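Visit Report: Gosura Automation Open House, Bilthorpe
December 24, 2019

We went to the Gosura open house in Bilthorpe to look at robot arms for the packing bench. Our shop has money set aside for one cell next year, and the quotes we had collected so far were hard to compare. Gosura resells arms and grippers from several makers and builds the stands and guarding itself, so we hoped to get most of our questions answered in one trip.

The building is on the service road behind the rail yard. Parking was easy. Sign-in took a few minutes, and we were given safety glasses and a price sheet. The sheet listed arms only. Grippers, cameras, stands and installation were on a separate page that we had to ask for.

The first stop was the assembly hall, where the stands are welded and wired. Our guide said a standard stand ships with the controller already mounted underneath. That would save floor space for us, but it would also put the controller where we sweep, and we would want it raised. They can do that as a custom order. There was no price for it on the day.

Next was a talk on budgeting, held in the lunchroom. The speaker's main point was that the arm is often less than half of what a small shop ends up paying. The items he told people to put in the first draft of the budget were:

Gripper and spare fingers
Wrist camera, cable and mount
Stand and anchoring
Guarding or a floor scanner
Operator training
Programming time for each new part
Service after the first year

We had the first four in our draft. We had nothing for programming time, and our training line was too low. Training at Gosura runs 2 days per group, at their site, and a group can be up to 3 people. Travel is on the customer. Skendholm, the other dealer we are talking to, has offered to train at our place, so the two prices are not for the same thing.

The wrist camera kit was quoted at $2,960 installed. This covers the camera, the bracket and setup on one arm. It does not cover lighting. We asked whether we could add a camera later and were told yes, but the cable run is easier to do while the arm is being installed. We are going to put it in the first order.

After the talk we went through to the demo area. We spent most of our time at the wrist camera station, because small parts are what we pack and we wanted to know what the camera would see at close range.

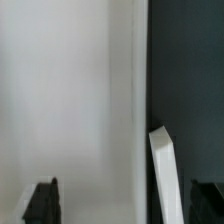
Wrist camera view with both gripper fingers in the lower corners and a white bar between them, against the dark surface.

At this range the fingers take up part of the view. We asked if the camera could be set farther back. Gosura has a longer bracket, made by Pelupessy, but it adds weight at the wrist and that comes off what the arm can lift. For our cartons it would not matter. White parts on a light background are a concern for us, as our bench top is pale. A dark mat is cheap and we have added one to the list.

Lead time is 7 weeks from deposit for a standard cell, longer with a custom stand. To be running in May we would need to order by early March at the latest, and that leaves little room if the stand is changed.

Still open:

Written price for the raised controller
Skendholm quote redone with the camera included
Cost of spare fingers, by the pair
Whether our floor needs new anchors

Gosura will hold the price sheet figures through the end of January.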